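Tips for the home workshop and kitchen

Planning and buying a small robot arm for the kitchen table: what to think of before you pay

July 4, 2021

Many readers of the Predesness tips page have a sewing machine, a bread machine and a vacuum robot, and now they are asking me about a small arm for the table. The prices are lower than before, and there are good used ones. But the arm is only one part of what you will pay. I made my own list of mistakes when I bought mine, so I give you the tips in the order I wish I had followed them.

1. Write down the jobs first

Before you look at any shop, take a sheet of paper and write three jobs you want the arm to do. Write them small and exact. "Help in the kitchen" is not a job. "Move fruit from one plate to another" is a job, and so is "put the clean spoons in the drawer box". When I had my three jobs on paper, I could cross out more than half of the arms I was looking at, as they were made for drawing or for carrying a small camera.

Next to each job write the heaviest thing in it. Weigh it on the kitchen scale, do not guess. My heaviest apple was 400 grams, a very big one from the market, and this number decided more than the color or the nice software.

2. Divide the money before you spend it

My total was 936 dollars. I divided it in envelopes, the same way I do for the house:

Arm with its power supply: 610
Gripper and spare fingers: 150
Clamp, board and cable clips: 61
Tablecloth, plates and small things for practice: 38
Kept back for repair: 77

The last line is the one people take away first. Please leave it there. In January one small motor of my arm stopped, and the new one with the postage used almost the whole envelope. If the money is not kept back, the arm will stand in the corner until your next salary.

3. Read what the weight number means

Sellers write how much the arm can lift, but often this is with the arm folded close to its base. When the arm is stretched out, it can lift much less. Ask the seller in writing: how much at full reach, and with the gripper mounted? The gripper has its own weight and you must take it away from the number. I asked this to four sellers. The one at Fluveck answered the same day with a table, one sent me the catalog again, and two did not answer, so I did not buy from them.

4. Measure the table, then the air over the table

Draw the reach of the arm on old newspaper with a string and a pencil, cut it out, and put it on the table where you want to work. You will see soon if the plates are inside the circle. After this look up. The elbow of the arm goes higher and further back than you expect, and lamps and shelves are in the way. Leave a hand's width free to the wall also. The cable needs room too, it should hang in an easy loop and not be pulled straight when the arm reaches to the far side.

5. Practice with the real things from your kitchen

Some kits come with foam cubes, and you pay extra for them. I think it is better to spend this on two plates and some fruit. A cube has flat sides and stays where you put it. Fruit is round or long, it has a soft skin and it can roll, so you learn faster if your gripper is the right one. I work with two round plates, one white and one light blue, so I can say easily which one is the start and which one is the goal. The tablecloth with a printed grid was cheap and I use the lines to put everything back at the same place for the next try.

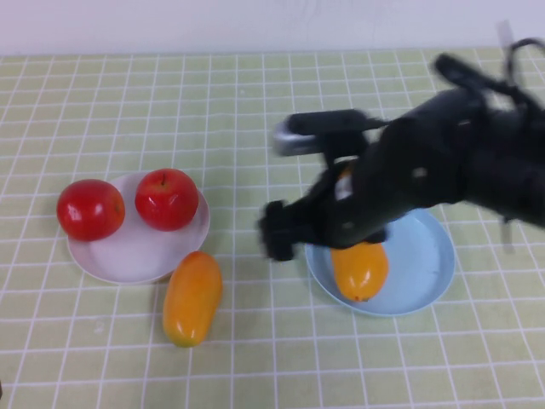
6. Choose the gripper after the arm, but pay for it at the same time

The gripper that comes in the box is often made for small hard parts. For a kitchen job look at how wide it opens. Take your widest thing, measure it, and add two fingers of space. An apple needs a wide opening, and a long fruit can be taken across its narrow side, if the wrist of the arm can turn. Check that the wrist turns! In the cheapest models it does not.

Ask also if the fingers come off with normal screws. I have soft pads from Tretine on mine, they cost little and they are quickly changed. Buy two sets together and save the postage.

7. New or used

A used arm can be a good buy if you see it moving. Ask for a video where it goes to the same point ten times, with a pencil mark on paper under it. If the tip goes away from the mark more each time, the gears are worn. Also ask these things:

Is the original power supply there?
Can the software still be downloaded?
Are the motors sold one by one, or only the whole joint?
How long is the cable, and is it fixed or with a plug?

The third question is the most important for your budget. My first choice was a used Katiyar arm, very clean and a nice price, but a joint was sold only complete and it was half the price of the arm again.

8. Plan your own hours

Put time in the plan like money. Mounting the arm took me one evening. Teaching it the first job took nine evenings - and I had thought two. Pick a place where the arm can stay mounted between the evenings. If you must take it down for dinner each time, all the positions must be set again, and you will get tired of it.

9. Before the first start

Wipe the table and take away glasses and knives. Put the power switch on your side, where you can reach it without going over the arm. Start with the lowest speed. Keep children and cats out of the room for the first evening, and tie back long hair.

10. Keep the papers together

I keep the bill, the list of spare parts and the answers of the seller in one folder, with a copy of the newspaper circle folded inside. On the cover I write the date of each repair and what it cost. When the repair envelope is empty I fill it again with a small amount each month, before I buy any new part for the arm.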